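Marker pose drops out near the window
6 replies

tobrik_v
Running Grilo 40 on the handheld gripper and tracking goes jumpy whenever I aim at the blinds. Anyone else?

mossfield
Exposure, I bet. Lock it and try again!

tobrik_v
Locked it, same thing. Typical view:

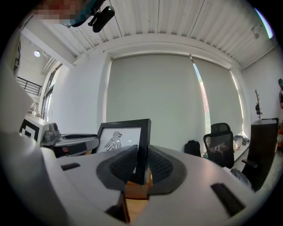

Reply 4

pane_drop
I don't buy exposure. Your marker's at an angle way over on the left, so I'd suspect the fisheye calibration first.

mossfield
Disagree, there's bright daylight by those blinds.

tobrik_v
Recalibrating with 33 views tonight, will post the log.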